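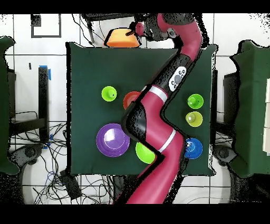
4. Planning and Budgeting the Cell

Figure 3. One cell during a tabletop task, with the arm reaching over bowls and cups toward an orange block at the far side of the green cloth.

Tags: Robotics | Lab Planning | Open Hardware
12 comments · 47 shares

4.1 What to buy first

We had a great time building these cells, and much of what we learned came from the order in which we bought things. The first plan for the Ornon project put nearly all of the money into the arm and left the rest to whatever remained at the end of the year. We now think a lab should price the whole cell before it asks for a quote on any single part. Figure 3 gives a fair idea of why. The arm is the item everyone looks at, but the table, the cloth, the objects, the cabling and the floor space all have to be paid for by someone, and they all have to be there on the first day of work.

Our planning sheet, which we call Skonell, splits a cell into 30 lines. Only 8 of them concern the arm and gripper. The others cover furniture, cables, power, task objects, spares, shipping and staff time. Each line has a price, a lead time and a note on what stops if the part is missing. That last column turned out to be the most useful thing on the sheet! A late gripper finger can be worked around for a week or two. A late power supply stops everything.

4.2 Task objects are cheap, so buy plenty

The nicest surprise was how far a small object budget goes. Bowls and cups in strong, plain colors give a large number of layouts on one table: a purple bowl near a lime-green one, a cup turned upside down, a block placed out at the far edge where the reach gets long. They stack for storage and they are easy to replace. We bought 155 objects in a single order for the Yeh study and would happily do so again. Buying in one batch matters more than it sounds, as shades drift between orders and a "green" cup from October may not match the one it replaces.

The cloth deserves its own line too. We chose dark green and bought enough to cover the table, with extra for other furniture near the work area. Spare cloth should come from the same roll.

4.3 Cabling and floor space

Cabling was the line we got most wrong. The first budget allowed for the cables supplied with the arm and nothing else. In Figure 3 black cables spread over the white floor beside the table and more run near the base of the arm, and a layout like this takes real planning if people are also going to move chairs through it. We suggest drawing the cable runs on the floor plan before the order goes out, then pricing covers, ties and longer leads from the drawing. It takes an afternoon and it is a surprisingly fun exercise with a roll of tape and a few people.

Floor space should be measured with the arm at full reach and with chairs pulled out from the table. Our second room looked fine on paper until we did this, and we ended up moving the cell before it was bolted down.

4.4 Spares and later years

We set aside 5 percent of the cell price for spares each year. In the Drilus cells this covered gripper tips, a replacement control box and most of the small parts we asked for. It did not cover a repair to the arm itself, and we recommend that labs get the repair terms in writing and carry that cost as a separate line. Staff time for setup should also be booked in the first year, when it is needed most. Section 5 applies the same sheet to a room with two cells sharing one set of objects.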